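From: stores desk, Wiltasia office
To: office-practice list
Subject: Re: [office-practice] Shared tables and the consumables box

On Saturday the Nogueira desk wrote:

> We have open rows of white desks and one large table that everybody
> uses for everything. Tissues, sprays and drinks end up on it and stay
> there. We tried a cupboard and people stopped restocking from it. Has
> anyone got a box system that works, and if so, what goes in it and
> what stays out? Also, do you allow liquids near the screens?
>
> Our last order was 1,219 items across all sites, so I would like to
> settle the method before placing another.

We have used a box on the table for two quarters. Notes follow, in the order of your questions.

Box. Plain brown cardboard, single wall, flaps left on. We bought rigid plastic trays from Flamska first and gave them up: the lip was too low and tall packets fell over the side. With cardboard the front flap folds outward and you can see what is in there from a chair. Leave the back flap standing. It stops things being pushed out over the far side when someone drops a packet in from the front. Do not tape the flaps down, as you will want to shut the box when the table is needed for a meeting.

Contents. Packaged goods and sealed cans go in the box. Large packages go in first, on the base, with the printed side facing the room. Small cans go in last. If a can will not sit level, take it out and put it in the fridge.

Flat goods. Plastic-wrapped tissues are the awkward case. They are soft, they get crushed under anything heavy and they are wanted more often than the rest. We keep one pack out on the table and the reserve in the stores cupboard. Foil packets slide, so if one has to be out as well, put it underneath and the tissues on top.
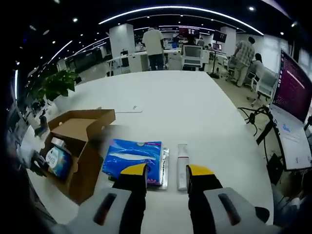

Liquids. Yes, with limits. Spray bottles are allowed on the shared table provided they stand upright and on the near side, away from laptops and monitors. Spray on to the cloth, never towards a screen. We do not allow refilled bottles without a label. The Brundus guide we were all sent in May says the same in more words.

Cables. You did not ask, but it affects the layout. Screens go at one end of the table with their cables behind them, and the box goes at the other. The middle is kept for flat equipment that has to be there anyway. Nothing is stacked on network gear, including tissues, paper and cups. Plants go along the far edge. Ours get watered at the sink and carried back, after one incident with a power strip.

Restocking. One check a week, first thing, before the desks fill up. The rule is 2 packs of tissues per table, one out and one in reserve. We order tissues in cartons of 100 packs, and a carton serves 12 tables with a fair amount left over for the meeting rooms. I would not go to a larger carton unless you have dry storage.

Your cupboard. My guess is distance. Ours failed in the same way until the reserve was moved to the end of the nearest row. If yours is behind a pillar or in a corridor, try moving it before you spend anything on boxes.

One open point at our end: cardboard softens at the base if a damp bottle is put in it. We replace the box when the bottom sags. If another site has found a liner that does not slip, please post the size and supplier to the list.

Stores desk
Wiltasia office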